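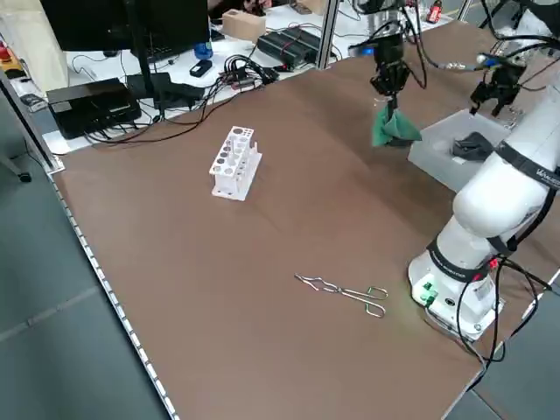

先跟大家拜个年,再说正事:《Quan》的单行本要加印了!

老读者大概还记得,第一册是去年11月卖完的。当时我在网站上挂了个“售罄”的牌子,心里想着这事就算圆满了,可以安心画第二册。结果信箱里陆续来了好多封信,有人说想买一本送妹妹,有人说搬家时把书弄丢了,还有一位读者很认真地问我能不能把我自己那本让给他(不能,对不起,我那本上全是咖啡渍)。看着看着我就动摇了,跑去找Bastien Lecomte商量。他帮我做排版好些年,脾气比我好得多,听我绕来绕去讲了半个下午,最后问了一句:“那你到底印不印?”印。

不过原样照印我又不甘心。第一册的字实在太小了,我母亲Ginette戴着眼镜看都嫌累,为这个念叨过我好几回。这次对话框里的字全部重新嵌过,有几页因为字大了放不下,我干脆把格子也重画了。封面还是那只蹲在屋顶上的狐狸,底色从灰蓝换成了偏暖的黄,纸也厚了一点点,翻起来声音很好听。 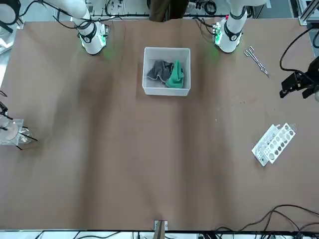 台子右边放着白色试管架和一把金属夹子。

再说说数量,好几位朋友问过。网店那边的预约登记到昨晚是877个人,我本来想着照这个数多印一点就好,可Boststead的印厂报了几档价钱,印得少的那一档,每本贵得我都不好意思标价。来回写了好几封邮件,最后定在2,002本。尾数那两本是Didier Riviere硬要加的,他在印厂管装订,说要留一本给自己,一本放在车间门口的架子上。我一口答应了,还答应给他那本画一整页扉页,现在有点后悔,因为还没想好画什么。
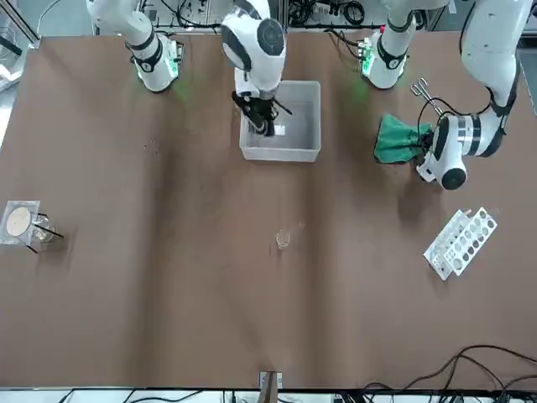 Solange Arnaud
漫画作者、本站站长

书后面会多出一个小附录,收的是90多张没发表过的草稿。挑草稿这件事比我预想的慢得多,每翻出一张就要坐在地板上看半天,想起那时候住在Nirnesach的小阁楼里,冬天手冷得握不住笔,画出来的狐狸个个都像土豆。有几张土豆狐狸我也放进去了,请大家手下留情,看过笑过就好。

预约过的朋友什么都不用做,书到了我会按登记的先后一个一个写信,到时候再确认地址。没预约的也别急,网店会重新开放,每人最多可以买2本。想要签名的请在备注里写清楚名字怎么写,上次有位朋友的名字我写错了一个字,到现在想起来脸还发烫。住得远的朋友,邮费我还在跟寄件公司谈,谈好了会另外发一篇。

哦对了,Hervé Pons问我第二册什么时候出,他在留言区已经问了好几次,我都假装没看见。在画了在画了,第三章的线稿刚描完,正卡在下雨那一场,雨丝怎么画都像面条。等画顺了我先放几格上来给你们看。

Solange
01/01/2020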